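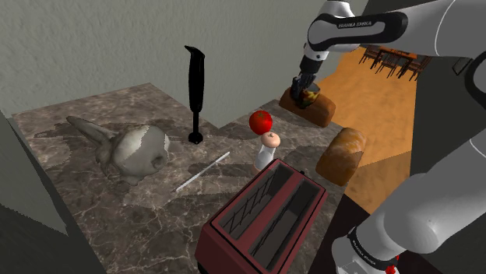
Two brown loaves at the edge of a kitchen counter.

Roteck bread bin with cutting lid: review

By Ita Conneely, 19/08/2019

I bake twice a week and have never found a bread bin I liked. The old enamel one had a lid that fell off if you looked at it, and the roll-top before that took up the whole corner by the kettle. The Roteck has been on my worktop since January, so it has had a fair go in cold weather and warm.

It is a plain steel box with a beech lid. The lid lifts off and turns over to make a cutting board, with a groove round the edge for crumbs. Inside there is a wire rack that keeps the loaf off the bottom. The box is 40 cm long and 34 cm of that is usable once the rack is in. A standard tin loaf fits with room for a few rolls next to it. A long bloomer has to go in at a slant or be cut in half first.

Putting it together

There isn't much to do. The rack clips in and four rubber feet push into holes underneath. One of mine was a loose fit and dropped out whenever I moved the bin, so I stuck it in with a dab of glue. The instructions are a single folded sheet, and the English part tells you to oil the lid "before the use and sometimes". I used ordinary food-safe board oil and gave it two coats.

How bread keeps in it

The box says it will keep bread fresh for up to 5 days. With my own white loaf I get three good days and a fourth for toast. A wholemeal sourdough does better and is still fine for sandwiches on the last day. Shop sliced bread I leave in its bag, and I can't say the bin makes any difference to that.

There are small vents at the back with a slider to open and close them. Closed, the crust goes soft overnight. Fully open, the cut end dries out. I leave it about halfway and put the loaf in cut side down. In the very warm spell in July I had mould on a rye loaf on day four with the slider nearly shut, and I have kept it open since.

Don't put bread in while it is still warm. The inside of the lid gets damp and the wood swells enough to stick. It went back to normal by the next morning but it took some pulling.

The lid as a board

This is the part I use most. The board is thick enough to feel steady and the groove does catch crumbs, although it is shallow and a really crusty loaf will fill it. It slides a bit on a smooth worktop. A damp cloth underneath sorts that out.

The trouble is that when you are cutting, the bin is open. If you leave the board out with half a loaf on it, which we do most mornings, the rest of the bread is sitting there uncovered. A separate board would be better for a busy house.

Cleaning

The steel wipes down easily and the rack can go in the dishwasher. The lid can't. Crumbs collect in the corners under the rack and I tip the whole thing out over the sink once a week. There are some fine scratches on the front already, only noticeable with the light on them.

Compared with others

My sister has the Ciritz, which is cheaper and all plastic. It keeps bread just as long and weighs very little, but the hinge has gone at one side. I also tried the Cotard crock. It is the best of the three for sourdough and far too heavy for me to lift down from a shelf.

Good points: solid box, useful lid, adjustable vents, easy to wipe.
Bad points: loose foot, too short for long loaves, lid sticks if damp.

I would buy it again for a household that gets through one loaf at a time. If you bake in batches, get something longer.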